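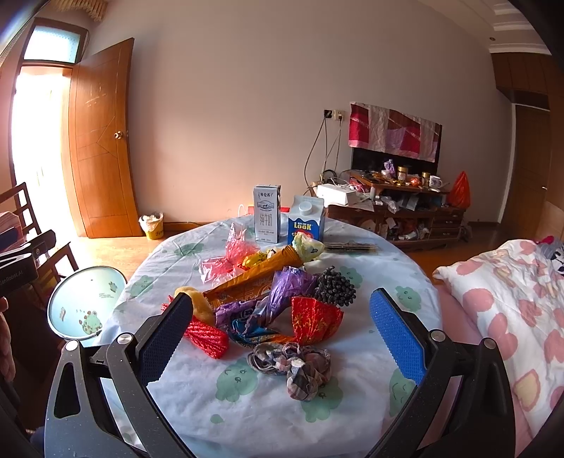 Household Skills, Level 1
Handout 6: Clearing a mixed table
Tavness Adult Learning, Clallport

What this session covers

Last time we dealt with cupboards and shelves, where things mostly have a fixed place already. A table is harder. People put things down on it as they come in, eat at it, wrap presents on it and leave toys on it. By the end of the day there may be milk, sweet wrappers, carrier bags and a soft toy all in one heap, and none of it belongs with the rest.

The method in this handout is for that kind of heap. It works on a kitchen table, a coffee table or the end of a worktop.

Before you start

Get a bin bag, a second bag for recycling and one empty box or tray. Put them on chairs or on the floor, not on the table. Wash your hands if there is open food. Have a damp cloth ready for the end.

Order of work

1. Food and drink that needs the fridge. Look at cartons first. Read the label: long-life milk can stay out until it is opened, fresh milk cannot. Check that screw caps are done up before you move anything. If you don't know how long an opened carton has been standing, pour it away.

2. Sealed food. Wrapped sweets, biscuits and so on go in the tray. Small sweets get lost inside bags, so feel through each bag before you throw it out.

3. Empty packaging. An ice-cream wrapper or a crisp packet is rubbish. Flatten it and put it straight in the bin bag. Milk and juice cartons are rinsed and squashed, and go with recycling only if your council takes them (see Handout 2).

4. Plastic bags. Shake them open one at a time. Clean and whole: fold and keep. Torn or sticky: out. Keep no more than 12 in the house. Most people in the February group had three or four times that under the sink.

5. Soft toys, paper fans, beads, decorations. These go in the tray and are taken to the right room in one trip. Fold paper fans along their own pleats and lay them flat, as they crease badly under anything heavy. Beads should be lifted from underneath with a cupped hand in case the thread is weak.

6. The cloth. Lift it by the corners, or by the edge at four points if the table is round, and shake it outside. Printed cotton cloths can usually be washed at 40, but read the label. Smooth the wrinkles out by hand when you put it back.

Folding a bag

Lay it flat and press the air out towards the handles. Fold in half lengthways, then in half again. Roll or fold up from the bottom. The Nivden method (triangles) is neater but slower. Either is fine for the assessment.

Common mistakes

Moving the heap to another surface and calling the table clear. Starting with the toys. Putting a half-full carton in the tray on its side. Wiping round things.

Practice for next week

Clear one table at home, using the order above. Write down how long each step took and what was left in the tray at the end. Bring your notes, and 2 plastic bags for the folding exercise. Next week's room is the Moldovan Room, upstairs.

Tavness Adult Learning, Clallport | December 2023 | Contact the office | Back to top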